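Zillach hand-held gripper, three months in: good tool, bad afternoon

I bought the Zillach in the spring, paid $1,888 for it with the spare pad set, and I've been meaning to write this up ever since. Then in October it bit me, so now you get the review with the fault in it.

Quick background. I record household tasks at home as piecework, mostly laundry and tidying, and the recordings go off to train robot arms. I'd used the Prustska before this one and liked it fine except for the weight. My wrist did not like it fine. The Zillach is a lot easier to hold for an hour and the fingers close nice and parallel, so you can pick up a sock by the edge without scrunching half of it into the jaws.

Cloth is where it shines, really. Shirts, towels, pillowcases, all of it. The pads hang on without you having to squeeze like crazy, and I've done whole sessions without dropping a thing. Hard stuff is so-so. Mugs slide a bit and I gave up on anything shaped like a pen.

OK, the bad part. I was clearing a bed, same as I've done a million times, and I let go of the trigger to drop a pair of pants on the pile. The fingers stayed shut. No click, no grinding, they just sat there holding on. I jiggled it, squeezed again, let go again, nothing. Then I did the dumb thing and stuck my thumb between the fingers to push them apart, and the return spring picked that exact moment to wake up. The linkage swung out and pinched the side of my other hand against the link arm. Blood blister, a few bad words, no lasting harm. But those arms have open cut-outs and they move fast, and there's not one word about that in the quick start card. There should be!

The worse thing for my wallet was the log. The session had 3,138 samples in it and the width reading went flat for the last 200, even after the fingers had opened up again. So the recording says "closed" while the jaws had actually opened again. If I hadn't been there swearing at it I'd have uploaded the thing as good data and some poor robot would have learned to never let go of pants. 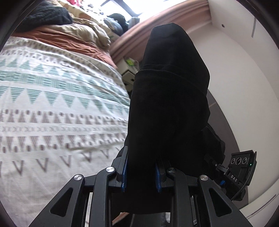
I wrote to support and they got back to me the next morning, which was nice. Their answer was lint. Fuzz works its way into the slide and drags on it, and the sensor can hang until you restart the unit. They want you to brush it out every 100 grasps if you're doing fabric. I mean, come on, that's one laundry basket for me. I bought a soft Nartey brush and do it at every break now, and it hasn't stuck since, but I don't love having that in the back of my mind.

What I do now, if yours ever sticks: power off first, set it down on something flat, and work the cloth out sideways with your fingers behind the pads. Keep your hands off the links. Then restart and check that the width number moves before you record anything else.

Would I buy it again? Yeah, probably, at a lower price and with some kind of cover over that slide. Alier sells a sleeve that's supposed to fit - I've ordered one and will update when it gets here. Three and a half stars.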